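Comorik good-practice project, progress note to Curnero
Mar 19, 2026

Hi all, quick catch-up on where we are with the handling rules for hand-demonstration recording. Since January we've gone from a messy pile of notes to a real draft, and I'm pretty pleased with it!

The draft has 27 rules now. Most are dull in the best way: where cables go, how the marker cube gets checked before a take, when to swap a glove. The cable one caused the most arguing (Flundska wanted everything taped down, we wanted people to be able to move the screen), so for now it says cables stay off the working part of the table and we leave the method to the site.

We also capped a session at 90 minutes, breaks included. People grumbled, then they got used to it. I'd like to keep that one even if the rest gets trimmed.

Coffee tasks are the current batch. We have 400 takes logged under the draft rules, and 13 went back for a redo over missing paperwork. Rezaei is checking our wording on consent and on what can be in the background, and I'm still waiting for their comments on the storage part.

Money is fine, we're inside the budget. What I need from you is a yes or no on the second site, plus somebody to read the section on power banks and charging, which I've rewritten twice and still don't love.
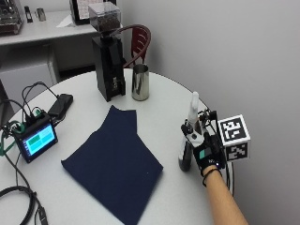
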